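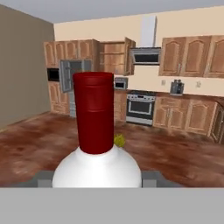
The Crowd in the Back Room

By Izzati Osman

02/09/2024

On the morning the Brindthorpe bypass vote was counted, the market on Clusix gave the bypass an 88 percent chance of going through. By lunchtime it had lost by 53 votes, and I had lost the price of a decent pair of shoes.

I mention the shoes because prediction markets are supposed to make you feel exactly this. Their whole appeal, as any enthusiast will explain at a length you did not request, is that talk is cheap and bets are not. A man who tells a pollster that the bypass will pass has risked nothing but his afternoon. Ask him to put down money and he'll go away and read the traffic study. Put enough of these newly studious men together and their combined wagers should settle on something close to the truth.

It's a lovely theory, and I still believe about two-thirds of it. I had also read the traffic study.

Clusix is one of the smaller forecasting sites, the sort that will open a market on anything with a date attached. In April it listed the Brindthorpe referendum alongside a dog show, a pop star's divorce and the opening weekend of a film about submarines. The bypass drew more money than the dogs, though it was close for a while. By the final week the question had nearly 3000 traders, which sounds like a crowd until you ask what the crowd had been looking at.

Mostly it had been looking at one poll. A small outfit called Sembiring Research had phoned around town and found the Yes side ahead by 15 points. The poll went up on a Tuesday evening. The price jumped before I had finished my dinner and never really came back down. Two local bloggers then wrote that the result looked settled, and cited the market. A radio host cited the bloggers. Traders who had been wavering heard the radio host and bought more Yes. Everybody had a second source, and if you followed any of them far enough upstream you found the same few hundred people who pick up the phone at suppertime.

People who answer unknown callers at suppertime, I have since learned, are very fond of bypasses.

The people who weren't fond of this one lived along the river road, where the new route would have gone past their kitchens. They were not hard to find. They had signs. A reporter with a free afternoon and a car could have driven down there and come back with a pretty good idea of how the vote would go on that side of town. I had both, and I stayed home refreshing a graph.

The graph is part of the trouble. A poll comes with a margin of error, a sample size and a footnote, and it looks a little embarrassed about all of them. A market gives you a single number that wiggles. The wiggling makes it feel alive, as if somebody, somewhere, must know something. When Yes slipped four points on the last Sunday I spent an hour trying to work out what had leaked. What had happened, according to the site's own trading log, was that one account holder had cashed out a large position. He told the comment section afterward that he needed a new water heater.

Defenders of the markets have a fair answer to all this, and I should give it room. A forecast of 88 percent is supposed to be wrong 12 times in a hundred. If every 88 percent favorite won, the price would be a bad price. Weather forecasters have been making this point for years to people in wet suits. You can't judge the method on one upset, however expensive the shoes.

Fine. But then how would we ever judge it? Brindthorpe is not going to vote on the bypass another ninety-nine times, much as the county might like it to. Clusix publishes a tidy chart showing that its favorites win about as often as they should, and the chart is full of dog shows. Whether being right about terriers tells us anything about referendums is a question I have put to the company twice. It sent me a coupon.

My neighbor's parrot, Puko, was asked to choose between two bowls of seed on the eve of the vote and went straight for No. He has a perfect record in local politics, and I'm told he is leaning toward the incumbent for county clerk. Clusix has her at 71 percent. I have five dollars on it, and this weekend I'm going to drive down the river road and look at the signs.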